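Workshop Tips > Bench & Sorting > Two-Arm Kits

Getting the most out of a two-arm bench kit (Starberg, rental or bought)

Quick notes, typing this between jobs. We've had the Starberg two-arm package on the sorting bench since February, on the Gratard service plan. People keep emailing the same questions so it all goes here.

Price first. Kit was $2,598 a month on the short rental, 60 days minimum. Setup visit is extra, $700, and yes, pay for it. We tried to skip it. Lost a week. Évan Arnaud came out from Gratard in the end and had both arms talking to each other before lunch.

Table cover. Matte, one color, no pattern. Ours was shiny white vinyl to begin with and the camera hated it, glare everywhere. Brown or dark gray is fine. Pull it flat and tape the underside. A few wrinkles at the front won't hurt, wrinkles under the parts will.

Trays. Shallow with a low rim. Deep bins look tidy but the fingers bang the sides on the way down. Pick a color none of your parts are. Cheap lunch-counter type trays work as well as the ones in the Draltano catalog, save your money.

Spread things out. Leave a couple of fingers' width round every part, more for anything tall. Valves and stop buttons get knocked over by the wrist, not the fingers, so watch the wrist.

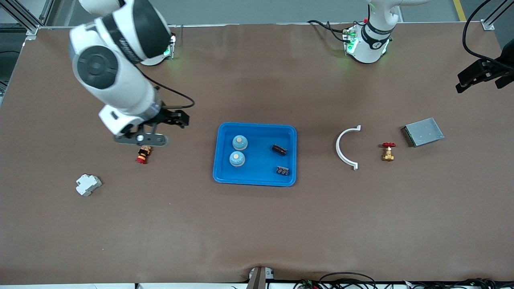 Mixed electrical and plumbing bits, blue tray in the middle, right gripper with the flat gray bracket.

Flat parts are the pain. Brackets, plates, lids. If it lies dead flat the fingers can't get under it. Prop one edge on a scrap of foam, or hang it a half inch over the side of a block. Pipe clamps are easier, grab them by the curve and leave the tabs alone.

Round handles: teach the grip on the body of the valve. On the handwheel it turns in the fingers and you end up with a valve pointing any old way.

Breakers. Stepped sides confuse the grip, so go across the widest straight part. Slow the close speed down too. Ours was set at the factory number and it pinged one clear off the bench. Found it behind teh compressor.

Cables!! Check the wrist loop every morning. Enough slack for a full turn, not so much it drags through the tray. Hook and loop ties, no zip ties, you will be redoing it. Same for the loose stuff along the front edge, bundle it and get it below table hight.

Cleaning. Dry cloth on the finger pads end of each shift. Bit of rubbing alcohol if they've been on oily brass. No spray near the joints.

Software. The Majimbun app is OK. Saves 22 part recipes before it wants the paid tier, plenty for a small shop. Name them properly, "clamp new 2" means nothing a month later. Export is slow, do it over coffee.

Would I rent it again, yes, for sorting returns and kitting small orders. For one-off repairs no, faster by hand. Support is good on the phone and poor by email, so phone.

Last thing, keep the spare finger pads in the drawer under the bench and write the reorder number inside the lid. Ours wore through mid order and the new set took nine days to come.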